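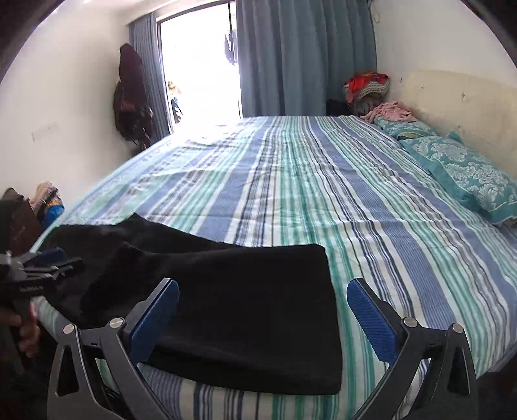

February, 6:40 in the morning. Slept badly, up before the heating.

Started on the bedroom textiles. The striped sheet stays on the bed for now as the folding surface. It has the grip I want -- the old satin one let everything slide toward the foot end, and I had to hold each piece down with a forearm. The stripes also run foot to head, which gives me a straight reference without a ruler. I line the near edge of a piece across them and correct before the second fold.

Black pieces first. Thick fabric does not take a sharp fold. If I halve it twice along the length and then go for thirds, the outer layer comes up short and the inner layers bunch at the turn. What works better is thirds along the length, flat of the hand outward from the center, then one fold from the near end, square it up, and only then bring the tail over. The block at the near end has to be square before the tail moves. I have got this wrong often enough to write it down. The tail can lie loose across the mattress meanwhile and does no harm there.

Folded depth is limited by the hall cupboard. The Hanunard shelf unit was sold to me as standard depth and isn't, so a pile that looks fine on the bed sticks out past the front edge and the door will not latch. Ornella Sartori came by last month and suggested taking the door off. I would sooner fold smaller.

7:55. Break for coffee. Rizal called about the radiator key, which he has had since November. He will leave it downstairs with Ayana.

Went back and did the lighter towels. Thin cotton, simple halves, no trouble. Two of them have gone at the hem and went into the rag bag. The dark ones I keep apart from the rest on account of lint. It transfers in the pile as well as in the wash, which I did not believe until I found gray fuzz on a pillowcase that had never been in the machine with anything dark.

Weighed the full linen box on the bathroom scale to see if it could go on the top shelf. Me with box, minus me: 194 pounds against a figure I will leave out of here. The box is within what the shelf is rated for, but the brackets are into plaster and I don't trust them. It goes on the floor of the cupboard, and the spare pillows go up top.

The sheet itself needs a decision. It creases toward the far end no matter how I tuck it, and the left side hangs lower than I like. I measured the overhang and it is 6 inches more than on the right, so the sheet is simply off center and has been since I made the bed. Should have checked that before blaming the cotton. Will re-center tonight when it is clear of folding.

Sun-ja wants the Granda blanket back before she travels. It is at the bottom of the chest, under the winter curtains, and getting at it means emptying the chest. Put down for tomorrow. Also to buy: cedar blocks, a new rag bag, and shelf liner if the shop has the ribbed kind. The smooth kind curls at the corners after a season.

10:20. Cupboard door latches. Left hip sore from leaning over the mattress -- the bed is too low to work at for that long. Next time I'll do the heavy pieces on the kitchen table and carry them through.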